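**FOR IMMEDIATE RELEASE**

# Landmont to Start Robot Folding at Nosport Laundry in June, With No Layoffs

NOSPORT, May 14, 2019 – Landmont, which washes and stores bedding for households and small guesthouses, will put its first robot folding stations to work at its Nosport laundry in June. The stations are called Mallet and were built by Lenel, a maker of handling equipment for laundries and linen rooms. Landmont will start with three of them, all on the finishing floor.

The 33 people who now work on that floor will keep their jobs at their current grade and base pay. Landmont put this in writing to its staff before it signed the order with Lenel, and the agreement runs for two years from the day the first station goes into service. Several jobs will change. This release sets out which ones and how.

## What the stations will do

A Mallet station has two arms above a padded table. It picks up a clean blanket or throw, finds the edges, spreads the piece out, and folds it to the size set for the customer's shelf bag. It will handle plush and fleece blankets, light quilts, and plain bedspreads. Fitted sheets, heavy comforters, and anything with loose trim will stay with the hand folders.

Flat hotel sheets have been machine-folded at Nosport for many years, on a line that needs every piece to be the same size and fed in the same way. Household bedding can't go through that line. It comes in every size and thickness, and a stretchy or fuzzy blanket will bunch up in the rollers. As a result, the household side of the laundry has always been folded by hand, and it is where most of the lifting and reaching in the building takes place.

Landmont's injury log shows the same thing. Shoulder and wrist complaints are the most common entry from the household tables, and they come mostly from people who spend a full shift on blankets. The company looked at lower tables and shorter shifts first. Both were adopted and both helped, and both will stay in place after the stations arrive.

## How Mallet was taught

Mallet learns from recordings of people doing the work. The recordings are made with a hand-held gripper that has two fingers and a camera. A person holds the tool, closes the fingers on the cloth, and pulls or folds it as they would with their own hand. The arms at the station later use what was recorded to make their own moves.

Lenel began with recordings made in its own shop, using new blankets on a clear table. Those gave good results in the shop and poor results at Nosport. Blankets in the laundry arrive folded over on themselves, tangled with other pieces, or lying on top of something with a busy pattern. Landmont's folders said early on that the shop work looked too tidy, and they asked for recordings made on real beds, with the usual layers left on them.

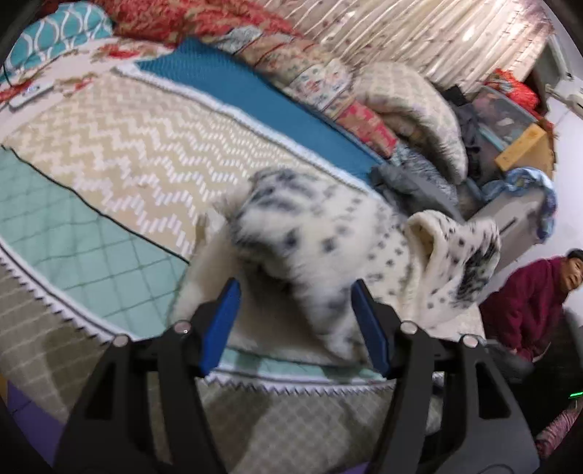

Lenel changed its plan after that. Over the winter, folders and pickup crews from Landmont and staff from Lenel recorded 1,620 sessions with the hand-held grippers, on beds in homes and guesthouses as well as at the laundry tables. The beds were used as they were found. Households that took part agreed in advance and were given a season of free storage.

Landmont employees did this work on paid time, and it was open to anyone on the finishing floor or the pickup crews. People who signed up had a half day of practice with the tool before recording. Most said the hard part was slowing down. An experienced folder will turn a blanket with a flick of both hands, which two hard fingers can't copy, so each move had to be broken into smaller ones. Finding a corner turned out to need the most recordings of all, and plush blankets needed more than quilts did.

## Results so far

One Mallet station has been on trial in a side room at Nosport. In the last stage of the trial it was given 505 household pieces taken straight from the dryers, with no sorting other than pulling out the types it isn't meant to handle.

It folded most of them to Landmont's standard on the first try. The pieces it failed on were mainly long-pile blankets that had been folded over at one end, so that the underside showed and the station took the fold for an edge. It also had trouble with pieces that held static. When a fold fails twice, the station lays the piece to one side and signals for a person to take it.

The station is slower than a practiced hand folder. Landmont doesn't expect that to change this year. The stations will be given the blanket bins that now wait until the end of the shift, and they can work through the lunch and shift breaks as long as someone trained is on the floor.

## What changes for the people on the floor

The biggest change is in the blanket work. Today folders rotate through the household tables, and everyone takes a turn on the heavy bins. From June, the turn on blankets will be replaced by a turn as station attendant. The attendant loads the bins, takes the pieces the stations set aside, checks finished folds, and cleans the finger pads. One attendant will look after all of the stations.

Attendants will receive a skill supplement on top of base pay for the hours they spend in the role. Training takes four paid days, two with Lenel's staff and two on the floor. Landmont will train everyone on the finishing floor who wants it. Those who would sooner stay at the hand tables may do so, and there will be enough hand work for them, mainly fitted sheets, comforters, and mending checks.

The pickup crews will see a smaller change. Bags will get a tag for blankets and throws at the customer's door so that they can be sorted once on arrival. Crews have asked for the tag to be large and colored, and it will be.

Some questions raised at the staff meetings are still open. Folders asked whether output targets at the hand tables would be raised once the easier quilts go to the stations, leaving the harder pieces to people. Landmont agrees that the current targets were set for a mixed load and would be unfair under the new one. Targets at the household tables will be suspended until the end of the year, and new ones will be worked out with the staff.

Folders also asked about the cameras. The cameras at the stations point at the table, and the recordings are used for folding only. They will not be used to time or review anyone's work. Recordings made in customers' homes are held by Lenel under the terms the households agreed to, and a household may ask to have its recordings removed at any time.

## Timetable

The first station goes onto the floor at the start of June, on the day shift only. The second and third will follow once the day shift has run the first one for two full weeks without a safety stop. The evening shift will join after that. Each station stands inside a light barrier and halts when a person reaches in.

Landmont will hold an open hour at the laundry in June for customers who would like to see a station at work. Customers who would prefer that their bedding be folded by hand can say so at pickup, at no extra charge. Prices for washing, folding, and storage stay as they are.

Recording with the hand-held grippers will go on after the launch. A small number of paid sessions will be offered to staff each month, with a focus on long-pile blankets and on the kinds of pieces the stations set aside most often.

## About Landmont

Landmont picks up, washes, folds, and stores bedding and other household linens for homes and small guesthouses in the Nosport area. All of its washing and folding is done at the Nosport laundry.

## About Lenel

Lenel designs and builds handling equipment for laundries and linen rooms. Mallet is its first product for household bedding.

**Press contact:** Landmont Press Office, Nosport. Visits to the finishing floor can be arranged through the press office with two days' notice.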